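Clerkau Two-Bottle Wine Cooler, reviewed 4 November 2024

Clerkau says this thing will bring a white from room temperature to drinkable in 2 hours. Mine managed it in a little over three, by which time we had opened the red.

It is handsome enough, in a dentist's-waiting-room sort of way, and the door shuts with a decent thunk. The fan is another matter – imagine a hair dryer with regrets.
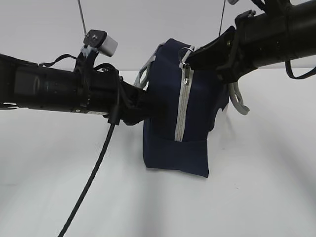
Once cold, it stays cold. A Barajas rosé I'd forgotten in there since January came out in fine shape, better than I was.

At $286 it's hard to love and harder to return. The Sorula costs $464 and is quieter. I'm keeping the Clerkau, in the garage.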